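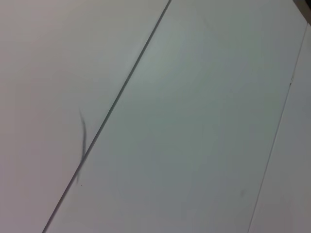 Vue de la caméra de poignet : trois panneaux blancs, deux joints, une trace sombre en virgule.

Bon, je me lance, fil un peu long sur le kit Pelell de chez Bronex, que j'ai à l'atelier depuis mars. On m'a posé la question tellement de fois en privé que je préfère tout mettre au même endroit.

Pour situer : c'est un module à fixer au poignet d'un petit bras six axes. Une caméra, un boîtier, une bague d'adaptation et un logiciel qui s'appelle Hito. Ça sert à passer au-dessus de surfaces claires et à repérer les défauts : rayures, traces, éclats le long des joints. Chez moi, des panneaux blanc mat, à longueur de journée.

Prix : 1166 euros le kit, plus 142 euros pour la bague si votre bras n'est pas dans leur liste. Le mien n'y était pas. Évidemment.

Le montage, franchement, un plaisir. Quatre vis, un câble, et le câble est assez long (les habitués comprendront mon émotion). J'ai mis environ 42 minutes en comptant le café et la recherche de la bonne clé Allen.

Le logiciel, c'est moins la fête. Hito est traduit en français à moitié : on calibre en français, on enregistre en anglais, et les messages d'erreur sont dans une langue que je qualifierais de personnelle. Mon préféré : « Surface absente de confiance ». J'ai fini par l'adopter, je le dis à tout le monde.

Revenons à la photo du début. La trace en virgule, juste à gauche du joint sombre, Hito la sort du premier coup. Entourée, classée « frottement », rien à redire. On dirait une marque de caoutchouc ou de crayon, et le logiciel ne cherche pas à trancher, ça me va très bien.

Le petit point noir juste en dessous, il le prend aussi, mais il le colle à la trace comme si c'était un seul défaut. Pas dramatique chez moi. Si vous devez sortir un rapport défaut par défaut pour un client, par contre, ça va vous agacer !

Là où ça coince, c'est la tache grisâtre du panneau du milieu, en bas, du côté du joint clair. Moi je la vois (en plissant les yeux, d'accord). Lui, rien du tout avec les réglages d'usine. J'ai monté la sensibilité d'un cran : il la voit. Encore un cran : il me signale les dégradés de gris comme autant de salissures, et là on ne s'en sort plus.

Les joints, bonne surprise. Le foncé est net, facile. L'autre est beaucoup plus fin et plus clair, et je m'attendais à ce qu'il le rate. Eh bien non, il le suit, et il s'arrête même sur la mini-marque irrégulière dans la partie haute. J'ai refait le passage trois fois pour être sûre, même résultat.

Point qui fâche : le flou. Regardez le joint sombre vers le bas de l'image, il se ramollit un peu. Dès que le bras va vite, on perd en netteté. La doc conseille de ralentir, ce que j'ai fait, et mes cycles se sont allongés d'autant. À savoir avant de promettre des cadences à qui que ce soit.

Autre chose, la teinte. Le panneau de gauche tire sur le blanc chaud, presque rosé, et celui du milieu sur un gris plus froid. Est-ce que ça vient des panneaux, de l'éclairage, de la balance des blancs ? Aucune idée pour l'instant. J'ai écrit au support.

Le support, justement : Declan McAlister m'a répondu le lendemain, avec un fichier de profil pour surfaces mates et un vrai mode d'emploi. Rien sur la teinte en revanche, il « transmet ». Je relancerai.

Noeline Rakena me demandait en commentaire si ça vaut le coup face au module de Prendergast. J'ai eu l'autre en prêt, il était plus cher de 900 euros, plus lourd aussi, et mieux fini côté logiciel. Pour une grosse ligne je prendrais sans doute celui-là. Pour mon petit atelier, je garde le Pelell.

Donc oui pour du blanc mat, des passages lents et quelqu'un qui relit les images derrière. Sur du brillant je n'ai pas testé, ne me demandez pas !

Si quelqu'un a un réglage de sensibilité qui attrape les taches pâles sans s'affoler sur les gris, je prends, mes messages sont ouverts. Et je remets le lien vers le profil « mat » dans les réponses dès que j'ai l'accord de Bronex pour le partager.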